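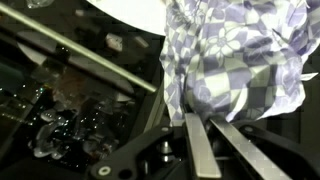
Fig. 1. Checked print with outlined flowers, bunched.

Household Textiles, Unit 2: Reading and Folding a Patterned Cloth
Handout to go with the lecture of September 13, 2022
Prepared by Ferenc Csonka

Welcome back, everyone, and thank you for bringing so many cloths from home last time. I had expected a couple of dish towels and we ended up with a whole table of treasures, so I have rewritten this handout to make better use of them. Please keep it in your binder, as we will come back to it in February when we get to mending.

1. What we mean by "ground" and "motif"

Most printed cloths can be talked about in two layers. The ground is whatever covers the cloth from edge to edge: a plain color, a stripe, a check. The motif is what sits on top of it. In Fig. 1 the ground is a checkerboard in purple and white, and the motif is a large flower with rounded petals, drawn in white outline. If you look at the purple squares you will see that they are not all one purple. Some are a deep violet and others are a pale lilac, which gives the whole cloth a softer look than a strict two-color check would have.

I am very fond of this sort of print (my mother had kitchen curtains in something similar, in green, and I can still draw it from memory), and it happens to be a wonderful teaching cloth. A check is a ruler that somebody has already printed for you. When the cloth lies flat, the rows run straight. When it bends, the rows bend with it, and you can read the folds just by following the squares. Notice how the checks seem to ripple where the cloth is gathered. On a plain white sheet you would have only the shadows to go by.

Words to know for this section:
Ground – the all-over background of a print
Motif – the figure placed on the ground
Repeat – the distance before the pattern starts over
Colorway – one particular set of colors for a given design

A word on the repeat. Students often want to measure it on a cloth that is still rumpled, and then they wonder why everyone at the table has a different answer. Smooth the cloth first. Pick one clear point, such as the center of a flower, and measure to the same point on the next matching flower. Do it once across and once down. The two numbers need not agree. On our practice cloth from Dasness the check is small and the flower is large, so the check repeats several times before the flower does, and it is the flower you should measure.

2. Folds, creases and wrinkles

We use these three words rather loosely at home, and that is perfectly fine at home. For the course I would like us to be a little more careful.

A fold is a place where the cloth turns back over itself. It can be soft and round, and it goes away when you lift the cloth and shake it. A crease is a line that stays behind, either because you pressed it in on purpose or because the cloth sat under something heavy. A wrinkle is a small, unplanned crease, and wrinkles usually come in families.

A bunched cloth will show you more than one of these at once. Before you reach for the iron, pick the cloth up by two neighboring corners, give it one good shake, and lay it down again. What disappears was a fold. What is left is your ironing. I know this sounds too simple to write in a handout, but a good half of the ironing I watched last week was being done on folds that would have fallen out by themselves.

3. Finding the corners

This is the part that everyone groans about, and I do understand! You have a heap of cloth in front of you and no idea which way it goes. Please don't start pulling at the middle. Work like this:

Look for an edge. Any edge will do. A hem feels thicker between the fingers than the rest of the cloth.
Hold the edge lightly in one hand and let it slide through the other until you come to a corner.
Keep that corner. Do not put it down to look for the next one.
Slide along the edge again to the second corner.
Lift, shake, and lay the cloth on the table with those two corners away from you.

Small bits that stick out from a heap are worth a look, as they can lead you to an edge. They can also fool you. There is a small pale tab or flap toward the right in Fig. 1, and from the photograph alone I would not like to promise you whether it is a corner, a label or just an end of cloth poking out. With a real cloth you would take hold of it and find out.

4. Folding by the check

Once the cloth is flat, square it up. Choose one row of squares near the middle and see that it runs parallel to the table edge. Bring the far hem toward you and match check to check along the sides. If you match only the corners, the middle may drift, and you will see it at once in the print – the squares go slanting off like a badly hung picture. Smooth from the fold outward with the flat of your hand, and then fold again the other way.

Stop when the parcel fits your shelf. For our cupboard the finished parcel should be about 8 inches wide, with the last fold facing out so that the stack can be counted and lifted easily. Conall Ní Mhurchú has kindly lent us the shelf insert from Tulliva, and you are welcome to try your parcels in it before you go.

5. Practice for next time

Please choose one patterned cloth at home and bring it along with short written notes. I am after plain words here, and full sentences are nice but not required.

Name the ground and the motif, and say how many colors you find. Look twice, in daylight if you can.
Drop the cloth in a heap and sketch the heap in pencil, showing how the pattern bends. Give yourself 7 minutes and no more.
Find two corners by the method in section 3.
Fold it to shelf size and write down which fold gave you trouble.

Anyone without a patterned cloth may borrow one from the Somelano basket by the door. Take whichever you like and sign the sheet. Cloths come back washed, please, and dry all the way through, as the basket has a lid.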